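Skusska parcel thefts

Search this encyclopedia Go Advanced search

The Skusska parcel thefts were a long run of small burglaries and doorstep thefts in the harbour town of Skusska and the neighbouring village of Poon. 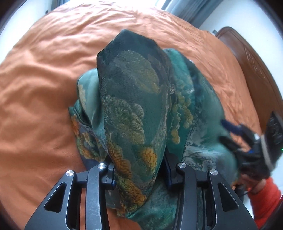
Green and teal printed fabric on an orange sheet.

The thefts went on through one winter and came to a head in February, when a storage unit on the edge of Poon was opened by police and found to hold 925 parcels, most of them still taped shut. The case is remembered fondly by some in the town and rather sourly by others, depending on whether they ever got their parcel back, and it led to lasting changes in how deliveries are made along that stretch of coast.

Background

Skusska is an old fishing town which, like many of its kind, had lost most of its high street shops by the time the thefts began. The draper had gone, the shoe shop had gone, and the ironmonger opened only in the mornings. People had got into the habit of ordering what they needed and having it sent, and nearly everything that was sent came by way of Raviline, a family-run carrier with a depot behind the harbour office. Raviline's drivers were well liked. They knew which doors stuck and which dogs were all noise, and if a customer was out they would leave the parcel in the porch, under the bench or with whoever happened to be in next door.

This easy way of doing things had worked for years. It rested on the fact that the lanes in the old town are narrow and overlooked on both sides, so that a stranger walking off with a box would be noticed before reaching the corner. What it did not allow for was somebody who looked as if they were meant to be there.

The thefts

The first losses drew little attention. A parcel would be marked as delivered and the customer would not find it, and there would be a telephone call to the depot, an apology, and usually a replacement from the shop. Several households blamed the wind, which can be fierce on the upper lanes, and one long friendship in Chapel Row is said to have come to an end over a missing pair of walking boots which each neighbour was convinced the other had taken in.

Losses grew towards the end of the year, when the number of deliveries always rises, and spread out to Poon, where the houses stand further apart. The things taken followed no pattern that anyone could make out. Toys, curtain rings, cat food, vitamins, a christening gown and a set of bagpipes were all reported missing. Later accounts have made a good deal of the bagpipes -- they turned up in the end, quite unharmed -- but the bulk of what went was ordinary household shopping of no great value.

Witnesses, when they were asked, did remember seeing someone. They remembered a man in a grey work jacket with a handheld scanner on his belt, pushing a folding trolley and wishing people good morning. Most had taken him for a Raviline relief driver. One woman had held her gate open for him.

Local reporting

Police in the district at first treated each loss as a separate matter, and many were never reported to them at all. The link between them was made in print by Lorne Li, then a junior reporter on the town's weekly paper, who had gone round to write a light piece about grumbles over late Christmas presents and came back with something else. Li asked readers to send in the date and the street for anything that had gone missing and pinned the answers to a map in the newspaper's front window, where people could come and look.

The map became something of a meeting place. It showed plainly enough that the thefts moved through the town in the same order as the delivery round, one or two streets behind the van, and that they stopped altogether on days when the regular driver was off and the round was run backwards. Raviline was unhappy with the first article and wrote a stiff letter about it. The firm changed its mind soon afterwards and handed its delivery records to the police, and Li's later pieces were careful to give it credit for that.

Discovery of the storage unit

The break in the case came from a dispute about rent. Prolon, a small storage business with a yard on the Poon road, had been trying for weeks to reach a customer who was behind with his payments on unit 36. The address he had given was a boarding house that had closed, and the telephone number did not ring. In February the yard manager followed the procedure set out in the rental agreement and cut the padlock in order to list the contents, and on seeing other people's names on every label he shut the door again and called the police.

Officers took 2 days to empty the unit. The parcels had been stacked neatly by size, with the heaviest at the bottom, and only a small share had been opened. These were chiefly electrical goods and bottles of spirits. The remainder seemed simply to have been kept, and the question of why a person would go to the trouble of stealing so much and then do nothing with it has never been settled to general satisfaction.

Arrest and trial

The tenant of the unit was arrested a week later at a bus stop in Skusska. He had worked for a short time as a seasonal sorter at the depot, which explained the jacket and the scanner, neither of which had been asked for when he left. He admitted most of the thefts at once and was, by the officers' account, polite and a little relieved.

At the hearing his solicitor spoke of debts and loneliness and said that his client had begun by taking a single parcel in a bad temper and had found it easier to carry on than to stop. The court heard statements from several customers, including a grandmother who had saved for a birthday present and been unable to buy another. He was sentenced to 10 months in prison and ordered to pay a sum towards the costs of returning the goods. Some in the town thought the sentence light, and there were letters to the paper on both sides for a good while afterwards.

Return of the parcels

Getting everything back to its owners proved a longer job than catching the thief. Many customers had already been sent replacements, so that the parcels belonged by rights to the shops, and a fair number of the shops did not want them. In the end the goods were laid out on trestles in the Methodist hall, and people came along with their order slips to claim what was theirs. Anything left over that could be used was given away locally. The walking boots from Chapel Row were among the things found, although the two neighbours are not known to have spoken since.

Aftermath

Raviline stopped leaving parcels in porches and brought in a rule that every driver, whether regular or seasonal, must hand in jacket and scanner on the last day of work. It also opened a collection counter at the depot, which was not popular to begin with on account of the hill, but which has since become busy enough to need evening hours. A second counter was opened in the Poon village shop.

The newspaper's map was kept after the case was over. It was framed and hung in the reading room of Skusska library, with the pins still in it, next to the tide tables.

This article was last revised on Jul 16, 2024.

Related articles
Skusska
Poon (village)
Raviline
Porch theft
Skusska harbour office break-in
Handling stolen goods
Local weekly newspapers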